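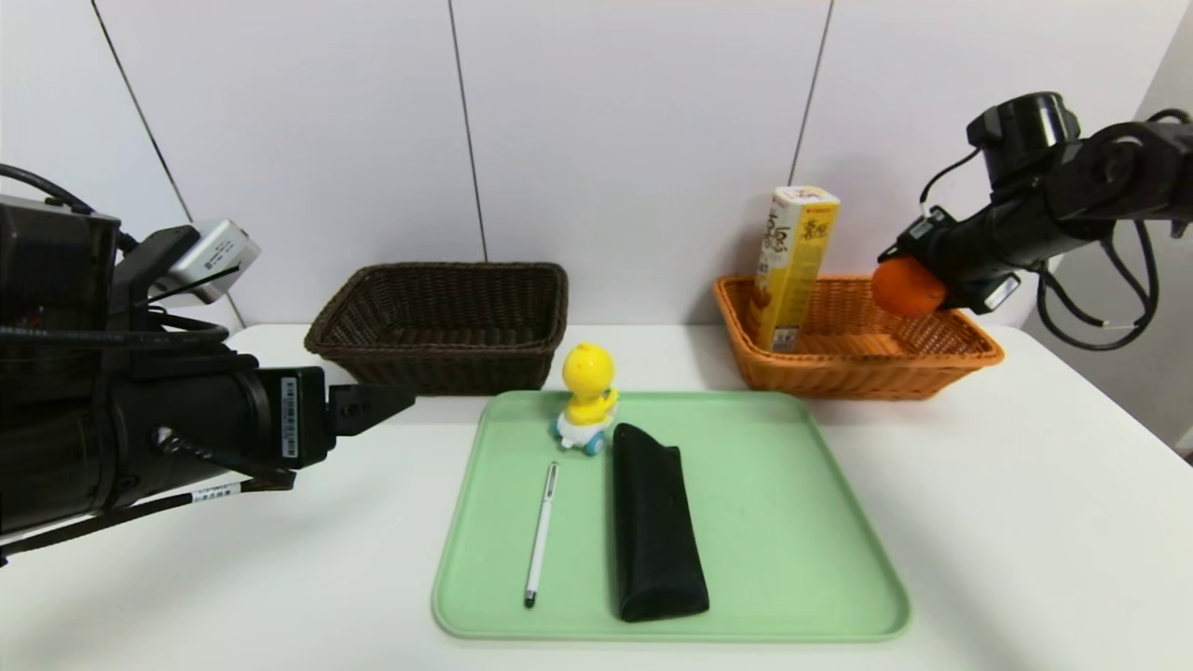 Cuaderno de taller, vestuario y material
19/9/26

Revisión de balones antes del arranque de los entrenamientos de invierno. Empiezo a las ocho y pico, con el almacén a medio ordenar.

Inventario: 113 balones de entrenamiento entre las dos tallas. Los de partido van aparte y no los toco hoy. Manómetro nuevo, el viejo marcaba de menos y lo he dejado en el cajón con una etiqueta para que no se use.

Presión
He inflado todos a la presión que pone junto a la válvula y los dejo reposar hasta mañana. Los Hasten pierden más que el resto, igual que en primavera. Los Jakwood aguantan bien pero la costura cerca de la válvula se abre en los más viejos. He apartado en la jaula los que tienen la costura levantada. No merece la pena pegarlos otra vez, ya lo intentamos con los del juvenil y duraron dos semanas.

Peso
Pesados en seco los de talla grande, con la báscula de cocina. El más pesado da 400 gramos y el más ligero 297. Este último está pelado casi entero y bota mal, fuera. Los de la talla pequeña los peso otro día, falta la pila de repuesto y la báscula se apaga sola cada poco.

Válvulas
Cambiadas las que silbaban. Unas gotas de glicerina antes de meter la aguja, siempre. Alguien sigue metiendo la aguja seca, se nota en la goma, está mordida por dentro. Por favor, la glicerina está en el estante de arriba, a la izquierda del botiquín.

Petos
Los amarillos han vuelto de la lavandería con el número medio borrado. Preguntar si los lavaron en caliente. Los azules están bien. Sigo sin encontrar la bolsa de los petos del cadete, Gaëtan Perrin cree que se quedó en Plorurville después del torneo. Le he pedido que llame él, que conoce a la gente del pabellón.

Vallas y escaleras
A dos escaleras de coordinación les faltan travesaños. Las junto y hago una buena. Las vallas bajas tienen la base torcida, enderezadas con el tornillo de banco, menos una que se partió. El plástico estaba ya blanquecino por el sol, así que las guardamos dentro a partir de ahora aunque estorben.

Pedido
Presupuesto de Szczepańska recibido por correo: 225 euros por el lote de agujas, válvulas, dos redes y la bomba de pie. Me parece caro por la bomba. Pido que lo separen y vemos. Si no contestan esta semana, compro las agujas sueltas en la ferretería de siempre, que entrenar sin agujas no se puede.

Prueba de bote
La hago en el pasillo de los vestuarios, contra la marca de cinta de la pared, tres veces cada balón y apunto la del medio. Los Jakwood nuevos suben parejos. Entre los Hasten hay mucha diferencia de uno a otro y no la explica solo la presión, porque los acababa de igualar. Puede ser la cámara. Abrir uno de los descartados y mirar.

Pendiente
Repasar presión mañana antes del entrenamiento del infantil.
Pesar talla pequeña (pila).
Red de la portería del fondo, el nudo de la esquina otra vez.
Marcar con rotulador los balones revisados, una raya junto a la válvula. La raya del año pasado es roja, esta va en negro.
Repetir todo en noviembre, cuando pasemos al campo de arriba.

La llave del almacén la dejo en el gancho de dentro de la oficina.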